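The Scale at Uibo

The truck scale at Uibo was due for verification in June, and the office gave the job to Piroska Dudás. The work order listed the owner as a grain cooperative, the instrument as a Grokimov pit-mounted platform with a digital indicator, and the reason for the visit as routine. Under remarks someone had typed "see previous" and had not attached the previous.

She drove up with the test truck behind her. The test truck belonged to Clirnico, which held the regional contract for reference weights, and its driver was paid by the hour and did not hurry. The road went through Juvberg, where the bridge had a posted limit, and they waited on the near side while the driver telephoned to ask whether the limit applied to him. It did. The detour added 40 minutes, which she entered on the travel sheet.

The scale stood between the office and the drying shed, in full sun. The deck was concrete with steel edges. She walked it once in each direction and looked into the gap along both sides. There should be a clear space between a deck and its pit wall. If a stone lodges in that space, the wall carries part of the load and the reading comes up short. She found husks and dust, a glove, and one length of baling twine. She took out the glove and the twine and laid them on the office step.

The operator came out. He was an old man with a pencil behind his ear and a folded ledger under his arm. He said the scale was fine.

"I'll write down what it is," she said.

He nodded and went to stand in the shade.

She recorded the air temperature, the condition of the seal, and the serial number on the indicator. The lead seal was intact and bore the mark of an inspector who had since retired. She switched the indicator off and on and let it warm up for the period given in the procedure. She zeroed it. A sparrow landed on the deck and the display did not change, as it should not, a sparrow being far below one scale division.

The driver set the weights out with his crane. The first loading was at the center. The display read high by 40 kilograms. She had him lift the weights off, checked that the display returned to zero, and had him set them down again. It read high by 40 kilograms.

An error of that size on a truck scale is not rare. It was outside the tolerance, and the certificate could not be issued. What she noticed was that the error was the same at the second loading, with more weight, and the same at the third. A scale that has drifted in span will show an error that grows with the load. This one had the same error all the way up, and none with the deck empty.

She stood and thought about it. The driver ate an apple.

There were a few things that could produce that curve. One was a mechanical contact that let go as soon as the deck began to deflect. Another was a fault in the indicator. A third was an adjustment made on purpose by someone with access to the calibration menu, but the menu was behind the seal, and the seal was good. She asked the operator for the last year of tickets.

He brought a shoebox. The tickets were in order, held in bundles by rubber bands. Each had a printed gross weight, and under each gross weight, in pencil, was a smaller number. The smaller number was the printed one less 40. The tare weights, printed from trucks leaving empty, had been treated in the same way.

She went through a bundle, then another, then one from the bottom of the box. The pencil was the same in all of them. So was the subtraction.

"You've been correcting it," she said.

"It reads heavy," said the operator.

"You said it was fine."

"It is fine. You take off 40."

She explained that the correction made no difference. The net weight is the gross less the tare, and if both are high by the same amount, the difference between them is right with or without the pencil. The farmers had been paid for the grain they had delivered. The operator listened to this carefully. He said he knew that, but he did not like to see a wrong number on a ticket.

She went back to the deck to run the corners. 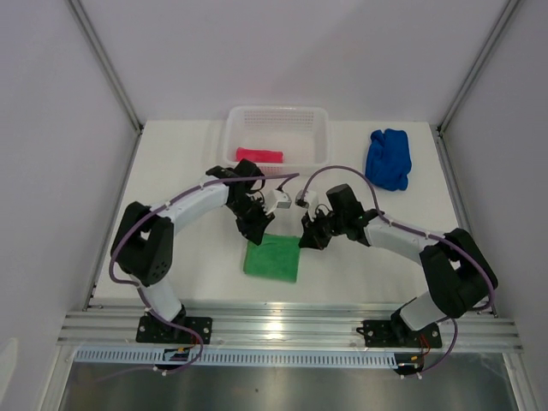
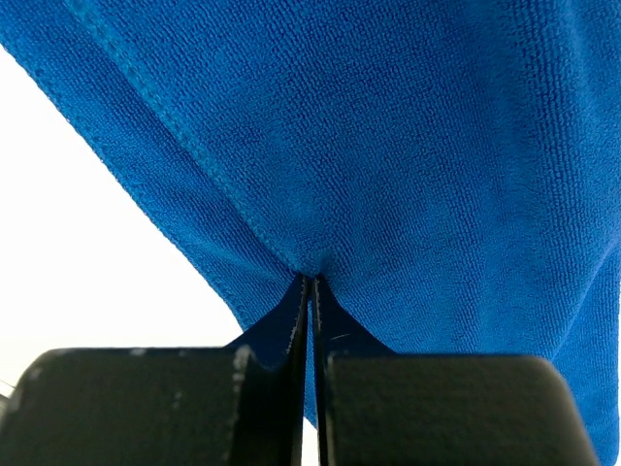
"What does the corner test tell you that the middle doesn't?" the operator asked.

"It tells me which load cell is off. With the weight in the middle they all share it and I only see the sum. With the weight over one corner, that corner's cell carries most of it."

He wrote this down in the ledger, in the margin, beside a column of moisture readings.

The corners took the rest of the morning. The two at the office end were good. The one nearest the shed was good. The last one, on the far side, gave a reading that came up with the load, paused, and then stepped. She had the driver lower the weight more slowly. The display moved in the ordinary way and then jumped, and there was a small sound from under the deck, like a latch.

She put on coveralls and went down through the hatch with a lamp. The pit was clean. It had been swept, and the drain grate had been painted. Someone had chalked dates on the wall beside each load cell, in the same hand as the ledger. She read the ones by the bad corner. They went back a long way and stopped at the date of the last cell replacement, which had been carried out by a contractor whose name was not on her approved list.

The cell was the correct model. Beside it was a check rod, which keeps the deck from walking sideways when a truck brakes. The rod should be level. This one had been refitted with a spacer on the wrong side, and it held a slight downward pull on the deck. When the deck was empty, the indicator had been zeroed with the pull included. When a truck came on, the deck went down, the rod unloaded and shifted in its bracket, and the force it put on the cell changed. The amount of the change was set by the spacer and had nothing to do with the truck. When the deck rose again, the rod returned to its place.

She took a measurement of the spacer and a photograph of the bracket. Then she sat for a minute on the overturned bucket that was evidently kept there for sitting on.

There was a thermos cup on the ledge, rinsed and upside down. There was a folded sack for kneeling. The operator had been coming down here, then, and had not found it, or had found it and not trusted himself to touch it.

When she climbed out he was standing at the hatch with his hand held out, and she took it, though the ladder was a good one.

"Spacer," she said. "Far corner. It's on the inside of the bracket."

"I thought so," he said. "I wrote to them."

"To whom?"

He opened the ledger at the back. He had pasted in carbon copies of the letters, one to the contractor, one to the cooperative, and one to her own office, which she read twice. It described the symptom correctly. It gave the loads, the readings, and the sound. It asked whether a person without a license was permitted to move a spacer. It was stamped received.

She supposed that it was the "previous" of the work order.

She was not permitted to repair an instrument that she was about to verify. The procedure was clear on that. The driver, who held a repair license through Clirnico and had finished his apple some time ago, was permitted. She wrote out a rejection notice, tore it off, and handed it to the operator, who signed it. The scale was then legally out of service. The driver went down with a wrench. He was there for long enough to say one word, loudly, and came back up with the spacer's mark across his knuckles.

She started again from the beginning. Warm-up, zero, center, corners. The display agreed with the weights at each loading. For the last check she had the operator drive his own pickup on, empty. She had him wait, back off, and drive on again from the other end. It read 3570 both times. He got down from the cab and looked at the number through the office window for a while.

"It always said 3610," he said.

She fitted the new seal and pressed it. She filled out the certificate on the hood of her car, with the instrument number, the class, and the date, 2021-06-27. Under remarks she wrote that the fault had been in the check rod at the far corner, that it had been reported in writing by the operator before the inspection, and that his records were complete. The form gave her 180 characters for remarks. She went over, and continued on the back.

The operator asked what he should do about the tickets.

"Keep them," she said. "You have to keep them anyway."

"And the pencil?"

She considered whether the regulations said anything about pencil. They required that no printed figure be altered, and none had been.

"Leave it on," she said.

A tractor with a trailer had come in from the road and was waiting at the edge of the deck with its engine running. The operator went in and sat down at the window. He raised the flap and waved it forward. She heard the printer go, and saw him take the pencil from behind his ear, hold it over the ticket, and put it back.

The driver wanted to know if the detour applied going home as well. It depended on whether he meant to leave the weights. She told him he was heavier than the bridge allowed, and that the sign would say the same from the other side. He said he would call Juvberg and ask. She got out the travel sheet and wrote in another 40 minutes, and they sat in the shade of the drying shed while he looked for a signal.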